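Meet Drondby: The Robot Arm Kit That Practices in a Pretend Kitchen

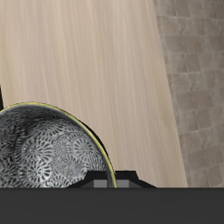 I've been testing a robot kit called Drondby since December, and I want to tell you how it works, what's fun about it and what made me grumble. It's made by a small company called Kernthorpe. The kit is for ages ten and up, but my nephew is eight and he managed most of it with me sitting next to him.

So what do you get? There are two parts. One is a real robot arm that you build yourself from 89 pieces. The other is a computer program called Isbridge, and that's where your robot goes to school.

Isbridge is a simulator. A simulator is a computer world that tries to act like the real one. If you've ever played a driving game, you've used something like it. The car in the game isn't real, but if you turn too fast it still slides off the road. In Isbridge there's a table, a tiled floor, a bowl and a robot hand, and every bit of it is drawn by the computer. The bowl even has flowery patterns inside. You can't eat cereal out of it (sorry).

Why would a robot need to practice in a pretend place? Well, think about learning to carry a bowl when you were tiny. You probably dropped a few! Robots drop them too, over and over. In a simulator you press one button and the bowl is back on the table. No sweeping, no bandages, and your grown-up still has all their dishes.

Now for the hand. Grown-ups who work with robots call it a gripper. You have five fingers on each hand, and the Drondby gripper has just 2. They slide together and apart, a bit like when you pinch a chip between your thumb and one finger. That sounds easy until you try picking up a bowl that way. Go and get a plastic one and have a go. I'll wait!

Did you grab it by the edge? Most people do. The edge of a bowl is called the rim, and it's thin enough to pinch. Your robot has to work out three things before it can do the same: where the rim is, how far down to reach, and how hard to squeeze. Squeeze too softly and the bowl slips. Reach too far over and you bump the side and push the whole thing across the table — I did this so many times.

In Isbridge you steer the hand with the arrow keys first. The program remembers every move you make, and each try is called a demonstration, or demo for short. After 33 demos the program let me switch on a mode called Copy Me, where the robot has a go on its own using what I had shown it. My first robot was terrible. It went straight past the bowl and closed its fingers on nothing at all. I gave it more demos, roughly 200 by the end, and it got a lot better.

You can change the view too. I like the one where you look down from the robot's own hand. It's strange at first, and you can lose track of where the table stops, but it helps with lining up the fingers.

I wrote to Spyros Dervishi at Kernthorpe to ask why they start everybody with a bowl. He wrote back, "A block is the same on every side. A bowl makes you think about where to hold it."

What didn't I like? The instruction book skips a step when you fit the elbow, so look at the drawing on the back cover before you tighten anything. Isbridge was slow on my old laptop. And the real arm is weaker than the pretend one, so stick to light plastic bowls.

There's an add-on called the Perić pack, with cups and spoons to practice on. I haven't tried it yet. Spoons look hard.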